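How to clean a pale worktop that shows everything

Whoever chose a white table for a workshop has never owned a pencil. Scuffs, streaks, smudges, small black specks of unknown parentage: a matte pale top collects the lot. I've looked after a few of these at Parkis and the method below takes me up to 54 minutes, tea included.

You will need warm water, washing-up liquid, 2 soft cloths, a dry brush and a melamine sponge. Leave the scouring powder in the cupboard. It removes the mark and then the finish.

Step 1. Clear what lifts off. Anything bolted down stays where it is, and you clean round it with a cloth over one finger, swearing as required.

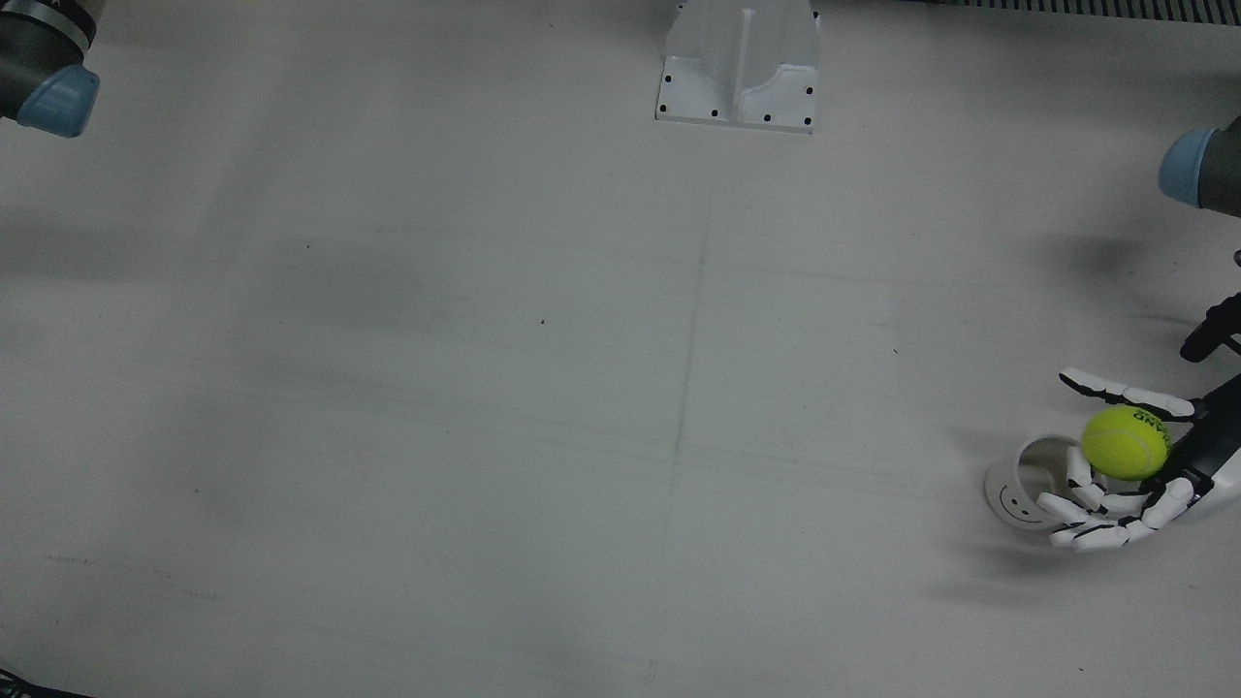 Step 2. Brush before you wipe. Specks are often grit, and grit under a damp cloth is sandpaper. Sweep towards yourself, then go over any seam along its length. Wipe across a seam and you simply post the dirt into it.

Step 3. Wash with a well-wrung cloth, in straight overlapping passes. Circles feel thorough and leave circles. Rinse the cloth more often than you think decent.

Step 4. Try the melamine sponge on scuffs, lightly, in a corner first. Inese Adomaitis swears by a tennis ball for heel marks on floors, and on a tabletop it's gentle enough to try. Keep one in a cup or it will spend its life under the radiator.

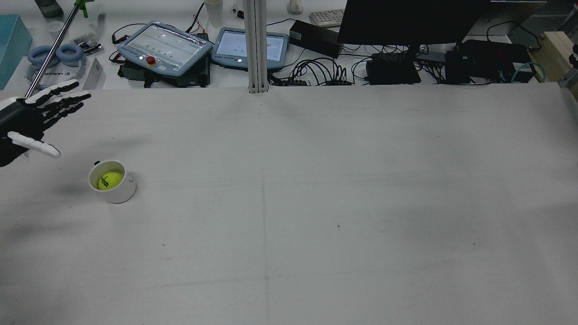 Tennis ball and white cup on the pale top.

Step 5. Dry at once with the second cloth. Then crouch and look along the surface with the light behind it. You will find streaks. Do those again, once, and stand up before you find more.

Some lines won't shift. If your fingernail catches, it's a scratch or a join, and Friday afternoon is no time to start sanding. 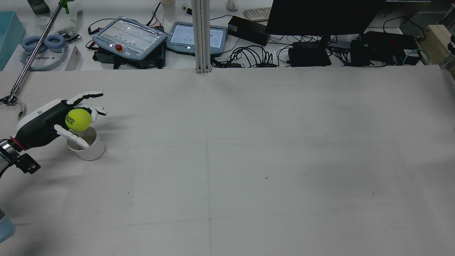

Step 6. Tackle the bench behind on another day. Cables, tools and boxes have to come off a shelf or bench in order and go back the same way, and a fresh table beside them is far too tempting a place to put everything down.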